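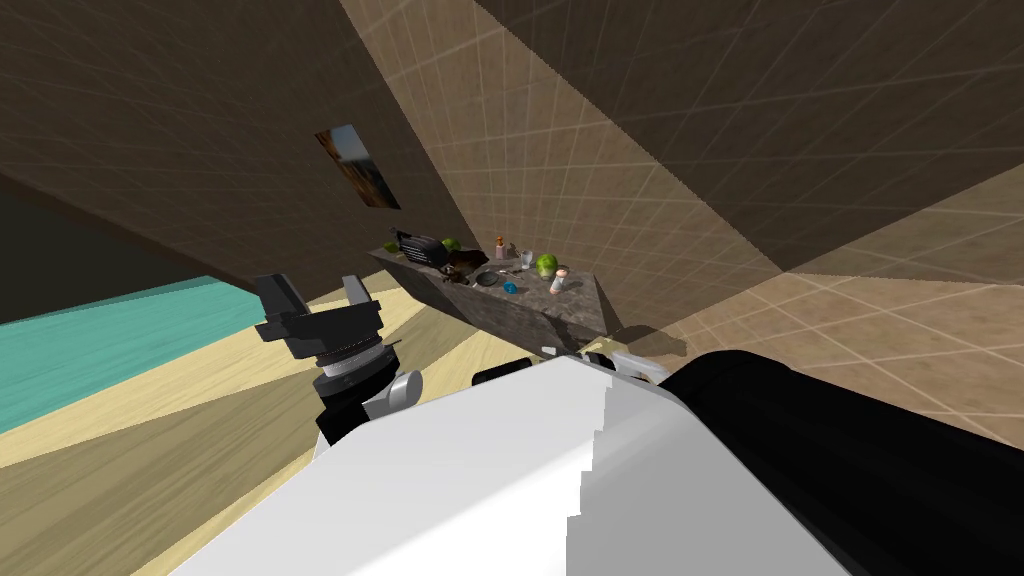 Why bother with a second check when the planner already gives you a confidence score? A reader asked that under the last tutorial, and added that a score over the threshold had always been good enough in simulation.

Good enough for what? The score in Plolla tells you how much the planner likes its own grasp. It was never compared with what the fingers ended up doing. Before you trust it on a cluttered kitchen counter, run the check below. It takes an afternoon.

Step 1. Freeze the scene. Set the random seed, turn off object jitter and save the start state to a file. If you skip this you'll be comparing two different counters.

Step 2. Log the wrist view and the head view on the same clock. Plolla stamps each one when it's written to disk, and that's the wrong time. Use the simulator step number instead.

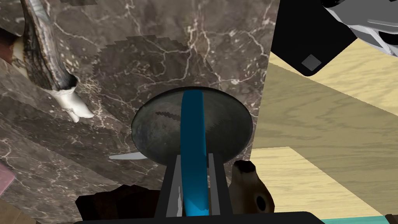 Step 3. Run 20 grasps on one object. Start with a bowl — the rim gives planners trouble, and the wrist camera loses a lot of it behind the fingers. Write down the score before the fingers close and the contact state after.

Step 4. Sort the runs by score. Our first try had 7 runs with no contact on one finger, and they were spread all through the list. The high scores weren't any safer than the low ones. I'd have been happier with a threshold that was merely set too low. 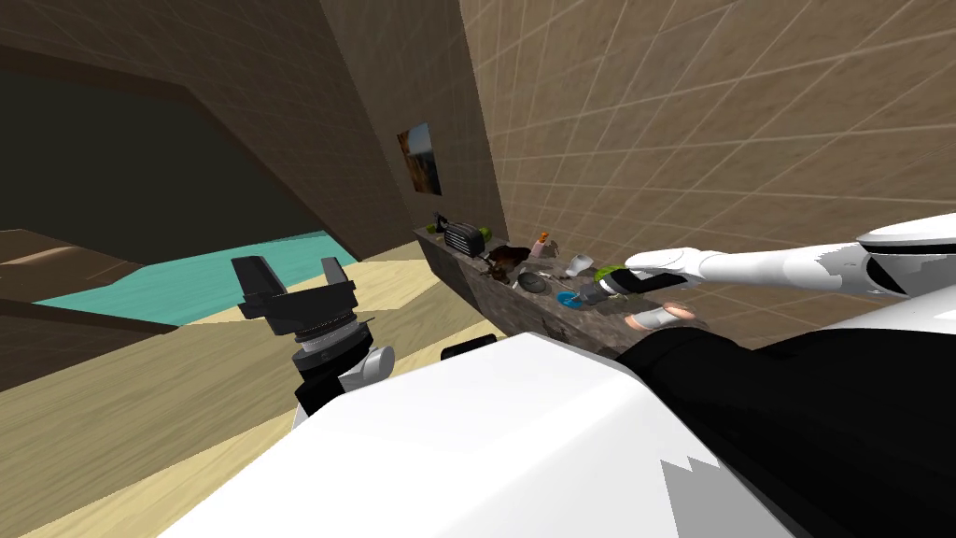 Gradstead Manipulation Software Group | Tutorials | Updated 10/18/18

Step 5. Repeat with the other arm. Don't copy the settings over. A hand with several fingers reports contact per segment, and the default filter in Plolla adds those up as if they were one pad. A ball held by two segments can look the same as a ball brushed by one.

Step 6. Close the gripper on nothing, near a wall.
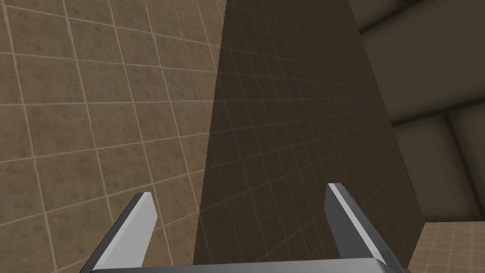 Your contact state should read false for the whole run. If it reads true, check the collision margin before you touch the planner. We wasted most of September tuning weights when the margin was the problem.

Keep the saved start state with your results, and run all six steps again after every Plolla update.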